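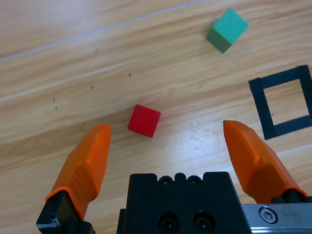

八月我去参观了Fitura的开放日。我的中文还不够好，写长文章会很慢，可是这次我很想写下来，因为我从小就喜欢机器，而真正的机械臂我以前只在视频里见过。

Fitura在Clandholm，从火车站走过去要六分钟。他们租了一栋旧楼的二层，楼下是卖自行车零件的店。我到的时候是上午十点，门口已经有人排队。登记的时候每个人拿到一张贴纸，上面写号码，我的号码是56。后来我才明白这个号码是用来安排顺序的：每一组看演示的人不能太多，不然后面的人什么都看不见。

等的时候，我们先听了一个介绍。讲话的人叫Kadir Aksoy，他说话很快，我有一半的词没有听懂，幸好墙上有幻灯片。他说他们做的事情很简单：让机械臂学会拿小东西，放到指定的地方。他们用彩色的方块练习，目标是桌上用黑色胶带贴出来的一个方框。我听了有一点失望，心里想，拿方块，我三岁的外甥也会。

可是看了演示以后，我的想法改变了。夹爪的两个手指是橙色的，张开的时候很宽，合起来的时候动作很慢，好像一个人在黑暗里找眼镜。我问为什么不能快一点，工作人员回答，速度可以调，但是快的时候方块容易被碰歪，歪了以后就要重新找角度。原来角度是最麻烦的事。方块在桌上很少是正的，夹爪要先转到合适的方向，然后才能下去。我们的手做这件事的时候完全不想，所以我们觉得它不难。

他们的练习方法也很有意思。一个人先用手操作，把同样的动作做很多遍，机器把这些动作都记录下来，然后从记录里学习。Kadir说一个任务他们一般录200遍。我问他录的人会不会觉得无聊，他笑了，说第80遍的时候最难受，过了以后就习惯了。 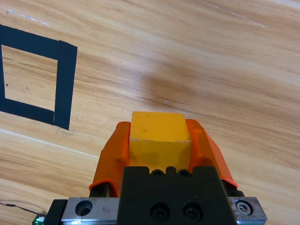
我特别注意了夹住方块以后的那一步。我本来以为夹住了就算成功，但是他们说，放下去的时候也有很多失败。手指松开得太早，方块会倒；松开得太晚，方块会跟着手指走一点点。还有，如果抓的位置偏了，放的位置也会偏，所以前面的小错误到后面就变成大错误。这句话我记在本子上了，我觉得学语言也是这样。

中午有休息，楼道里有咖啡和一种加芝麻的小面包，味道很好，我吃了三个。我和几个参观的人聊天，有一位先生是从Kozan来的，坐了很久的火车。他在家里自己做了一个小机械臂，电机总是发热，所以他带了一张纸，上面写满了问题。我看见他下午一直站在工作人员旁边，一个一个地问。

下午的部分可以自己提要求。我们不能碰夹爪，但是可以请他们改变方块的位置，看机器怎么办。有人要求放得很远，有人要求两个方块靠得很近。我要求把黄色的放在方框的外面，离框很近，因为我想知道它会不会以为已经放好了。工作人员说这是一个好问题，我很高兴，虽然我猜他对每个人都这样说。
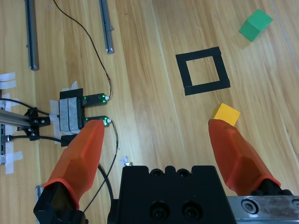 Mireille Rawashdeh对我说，机器不怕远的方块，它怕的是“差不多”：差不多在框里，差不多夹住了，差不多放平了。她说这些情况人看一眼就能决定，可是要给机器写清楚什么叫完成，他们开了好几次会，到现在还有不同的意见。有人认为方块碰到胶带就不算，有人认为只要大部分在里面就可以。她自己是比较严格的那一派。

我问她这样的技术以后用在哪里。她说他们正在准备一个新的项目，名字叫Florkance，是给小工厂分拣零件用的。她不愿意说什么时候能完成，只说零件比方块难得多，有的会滚，有的会反光，有的互相挂在一起。我觉得她这样回答比较可信。

我也有一点意见。讲解的声音太小，站在后面的人听不清楚，如果有一个麦克风就好了。另外房间里很热，窗户只能开一半。还有，介绍的时候用了很多缩写，没有解释，我回家以后查了一个晚上，有两个到现在也没有查到。如果读者里有人懂这个，请给我留言，我可以把我的笔记发给你看，字写得不太漂亮，请原谅。

离开的时候是下午四点，我在楼下的店里顺便给自行车买了一个铃。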